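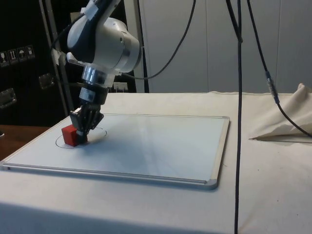 Print this page | E-mail this page
Filed under: Course Materials > Drawing and Layout > Handouts

Handout 4: Circles on a Whiteboard Panel

Reading: Ashby course notes, section on ellipses. Bring a dry-erase marker with a thin tip and one small solid block.

1. Panel

The unit uses a framed whiteboard panel laid flat on the table, with the glossy side up. The Okach panel in the supply room measures 800 by 300 mm. Work inside the frame rails and keep marks clear of the corner caps. A cloth under the panel protects the tabletop and stops the frame from sliding. Wrinkles in the cloth are acceptable in front of the panel but not beneath it, where they cause rocking.

Clean the surface before drawing. Old marker leaves faint streaks that show up under angled light and are easily mistaken for pencil lines in a photograph.

2. Terms

Target: the closed curve drawn on the panel.
Marker object: the block placed inside the target.
Offset: distance from the center of the target to the center of the block's base, measured on the panel.
Near rail: the side of the frame closest to the viewer.

3. Circle and ellipse

A circle drawn on a flat panel and viewed at an angle projects as an ellipse. For a distant viewer, the ratio of the short axis to the long axis equals the sine of the viewing angle, measured up from the panel surface. At 30 degrees the ratio is 0.5. At 90 degrees, directly overhead, the circle looks like a circle.

Two points cause most of the errors in submitted work:

The center of the ellipse is not the projected center of the circle. At close range the difference is large enough to measure. Find the true center on the panel itself.

The block has height. Its top face projects away from its base, so a block centered in the target can look displaced toward the far side. Always measure to the base -- never to the top face.

4. Procedure

Draw one circle near an end of the panel, in a single thin line. Place the block inside it. Measure the offset with the Enico steel rule, then photograph the setup from a distance of 1,194 mm. Estimate the offset again from the print and record both values on the Prekine worksheet.

Shadows on the board should be left out of the tracing. If a shadow edge crosses the line, move the lamp and repeat the photograph.

5. To hand in

Worksheet, print, and tracing, clipped in that order. Show the axis ratio to two decimal places.

Revised September 19, 2019

Print this page | E-mail this page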